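Laundry room, upper drum: musty smell and gray specks on clean clothes
Status: Closed
Category: Appliances / stacked washer and dryer
Opened: August 2024
Site: Notard building, ground floor
Unit: two-drum stack, small drum on top, big drum below

Original report

Hi all! First of all, I love this stack. Being able to do a small load up top and the big stuff underneath has changed how laundry goes in our building, and I'd like to keep it that way, so I'm writing everything down as I go in case it helps the other sites.

Problem: things washed in the upper drum come out with a sour smell, like a towel left in a gym bag. On dark clothes there are also little gray specks that look like wet tissue but smear when you rub them. The lower drum is fine. Same detergent, same water, same people loading it.

What we had tried before opening this ticket:
- Rewashing the same load. Smell a bit weaker, specks worse (!)
- Switching from liquid to powder. No change.
- Leaving out softener. Perhaps a little better, hard to tell.
- Checking pockets for tissues. Found plenty, but it wasn't that.

No error code at any point. The cycle runs to the end, the drum spins up fine and there's no odd noise.

Reply from support desk

Thanks for such a full report. Smearing gray specks are nearly always a mix of old detergent and lint that has built up somewhere and is breaking off. Could you tell us:
1. What temperature do you mostly use in the upper drum?
2. Is the door left open or shut between loads?
3. How much detergent goes in?
4. Can you get at the front and the sides, or is the stack boxed in?

Update 1

Answers, in order. Mostly cold, now and then warm. Door shut, always, we all thought that was the tidy thing to do. Detergent: one full cap, the same as the lower drum. And yes, that last one made me wince as I typed it, the upper drum holds far less.

On access, we're lucky. The left side is open floor, so there's loads of space to swing the upper door right back and set a basket down underneath. The only things near the stack on the other side are the fire extinguisher cabinet and the radiator, and neither gets in the way of the doors.

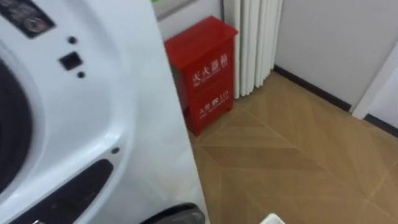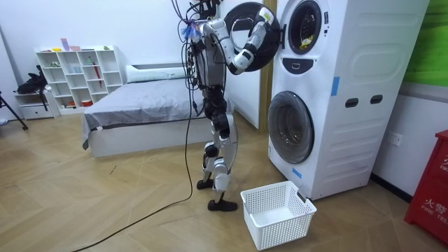

I ran a finger around the inside of the rubber door seal on the upper drum and it came out gray and slimy. Lovely. The fold at the bottom was the worst. I also found a hair tie and one very old raisin in there.

Reply from support desk

That's your culprit, or most of it. Please do these in order and don't skip to the hot wash, or you'll cook the slime onto the rubber:

a) Pull the fold of the seal back gently and wipe it out with a damp cloth and a drop of dish soap. Keep going until the cloth comes away clean.
b) Take out the detergent drawer if yours comes out, and rinse it under the tap. Look up into the slot as well.
c) Run the hottest cycle the upper drum offers, empty, no detergent.
d) Wipe the seal again.
e) Then a normal small load with a quarter of the detergent you've been using.

Leave the door open after every load from now on. Please don't use bleach and vinegar together. We put that in every ticket.

Update 2

Did the whole list this morning and I'm delighted with how it went. Step a) took 12 cotton cloths, the last of which was still very slightly gray, but I decided life is short. An old toothbrush got into the fold far better than my finger did. The drawer had a crust at the back like candle wax, which popped off in one piece after a soak in warm water. So satisfying!

The hot empty cycle smelled awful for the first half hour and then of nothing at all. The second wipe brought up a few more specks, though these were loose and came straight off.

Then a test load: pillowcases, tea towels and a black T-shirt. I chose the T-shirt because it shows everything. Smell gone. Specks: I found 5, all on the T-shirt, all tiny.

Should I be worried about those 5?

Reply from support desk

Not at all, that's leftovers shaking free. Do one more hot empty cycle and then use the drum as normal. If you still see specks after 4 loads, let us know and we'll have a look at the drain side.

Update 3

Second hot cycle done, four ordinary loads since. The black T-shirt went into every one of them and is now the cleanest garment in the building. No specks on loads three and four, one speck on load two, and no smell on any of them.

A few things I changed, which might help Fulham and Heston as they have the same stack:

Detergent. I put a strip of tape on the measuring cap to show the upper-drum amount. Much smaller than you'd think. The clothes come out softer too, which I wasn't expecting.

Door. It stays open between loads. The first couple of days people kept closing it out of habit, so there's now a note at eye level. It only says "leave me open" and it works.

Drying the seal. A quick wipe of the bottom fold after the last load of the day. Takes less time than folding a pair of socks. There's a cloth on a hook for it.

Basket. We used to leave wet laundry sitting in the drum until somebody had time for it, sometimes overnight. Now a basket goes under the door as soon as the cycle ends and everything comes out. The kind with holes in the sides is best, the air gets through if you're called away.

Small items. Check the drum by hand before closing up. Baby socks and washcloths stick to the top of the drum where you can't see them. I've pulled out almost a whole drawer's worth this way.

One hot empty cycle a month for the upper drum. I've added it to the Tai cleaning sheet next to the kettle descaling.

Question while I have you: does the lower drum need the same treatment? It smells fine.

Reply from support desk

Once every couple of months is plenty for the lower one if it's getting warm washes. Do give its seal a wipe at the same time though, especially at the bottom. Great notes, we've copied your tape idea to the other two sites.

Update 4

Wiped the lower seal. Clean, apart from a coin. Happy for this to be closed, thank you so much!

Closed by support desk. Cause: detergent and lint build-up in upper door seal and drawer. Parts used: none. Follow-up: monthly hot cycle, upper drum.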